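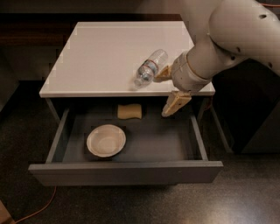
Figure 6. Drawer task, one arm, gripper open. Bottle on top; bowl and sponge in the drawer.

Home | Setup | Tasks | Scoring | Downloads

6. Drawer task: setting up and running a trial

This section covers the drawer task from the Plallico test set. Read section 2 first if you have not calibrated the arm. The steps assume you are trying to repeat the result reported for the Gostetti policy, or to test a policy of your own against it.

We have repeated it. Our numbers came out lower than the published ones, and most of the gap closed when we relaxed the scoring in step 8. Keep that in mind before you quote any success rate for this task, ours included.

6.1 Before you start

1. Put the cabinet where the arm can reach both the top surface and the full depth of the open drawer. Check reach with the drawer open. A position that looks fine with it closed is often too close.

2. Lock the base. If the base drifts between trials, throw out the block and start again.

3. Set the room lights once and leave them alone. A clear bottle on a glossy white top is hard for the camera, and small changes in glare move the results more than the Gostetti report suggests.

CAUTION: Keep hands out of the drawer while the arm is powered. The lower finger can travel below the level of the tabletop and will not stop for your knuckles.

6.2 Placing the objects

4. Open the drawer all the way. Put the bowl toward the front left and the sponge farther back, near the center.

5. Lay the bottle on its side on the right half of the top. Change its angle from trial to trial using the printed list. Do not pick angles by eye. People choose the easy ones, and we did too until we checked.

NOTE: The list has 14 placements. The original report used 13 and does not say which one was dropped. We run all of them.

6.3 Running the trial

6. Start the log, then start the policy. Write down the instruction text exactly as you gave it. "Put the bottle in the drawer" and "put the bottle away" are different tests, whatever the language model in front of the policy is supposed to do with them.

7. Do not touch anything until the policy stops or the time limit runs out. A nudge to the drawer counts as a failure.

8. Score the trial as one of the following:
Full – bottle inside the drawer, released, with the other objects still in the drawer.
Partial – bottle lifted clear of the top but not released in the drawer.
Fail – anything else.

NOTE: Earlier scripts from Eyvindsson counted Partial as a success. If you are comparing with a number from those scripts, ask for the raw logs. A mean success rate alone will not tell you which rule was used.

9. Reset every object by hand, even the ones that look as if they have not moved.

6.4 Reading your results

One pass through the list is too few trials to rank two policies. On our Emwood bench, the same checkpoint run on different mornings gave scores that were some 2 trials apart, with no change we could find in the setup. Treat a difference of that size as noise.

Be careful with claims about "understanding" the drawer. When we left the drawer closed, the policy we tested reached for the same spot and pushed against the front panel. It may have learned a path to a place – the open-drawer trials cannot tell you otherwise. Run the closed-drawer check in section 7 and report it next to the main score.

Failed grasps should stay in the table. If you remove a trial for a hardware fault, list the fault and the time, and keep the log.

Related sections
Section 2: Arm calibration
Section 7: Closed-drawer check
Appendix: Bottle placement list
Change notes for the scoring script

Plallico Test Set Manual | Last revised 10/24/25 | Contact the bench team | Back to top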